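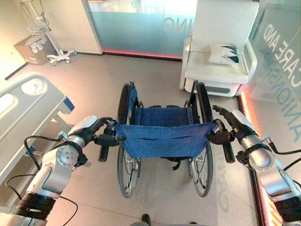 The demonstrators at Tinatgate were told on their first morning that the robot would copy their bad habits before it copied their good ones, and the senior operator who told them so says she has been proved right in every way but the flattering one.

She runs remote sessions for Kahraman, which teaches two-armed machines to do the duller jobs in a care suite. Pushing a wheelchair is this season's duller job. An operator sits with a pair of hand controllers, sees what the robot sees, and does the task while the software takes notes.

"People assume the pushing is hard," she says. "Pushing is lovely. It's taking hold of the handles evenly that puts years on you."

Her complaint is that human beings don't know how they grip things. Ask a nurse of long standing how she takes a wheelchair and she'll say she just takes it. The robot has no "just". If one hand closes early, the chair swings a little, and the operator has then taught it, with great patience, to swing a chair.

The team wants 200 clean demonstrations before Gavier, the software group down the hall, will train anything on them. In November they recorded 36 in a day and threw out 31.

"So that was five," she says. "We had cake anyway."

Most of the rejects were hers. She had been leaning left, a habit she puts down to decades of supermarket trolleys, and the first trained version leaned left as well. "It was like watching your kid swear in front of the neighbours."

I asked whether it wouldn't be simpler to move the arms directly. They tried that on an older Bustach rig, one person on each elbow, counting aloud. It works nicely for putting a cup on a tray. For anything with wheels, she says, you end up with three parties steering and an argument about whose turn it is to brake.

She has had operators who were brilliant at video games and hopeless at this. They're too quick. Her favourite recruit used to ice wedding cakes.

Does she trust it with a passenger? "With a sandbag," she says. "I'm very fond of the sandbag, mind you."

The next block of sessions is doorways. She has asked for a wider door and been told the colour is negotiable.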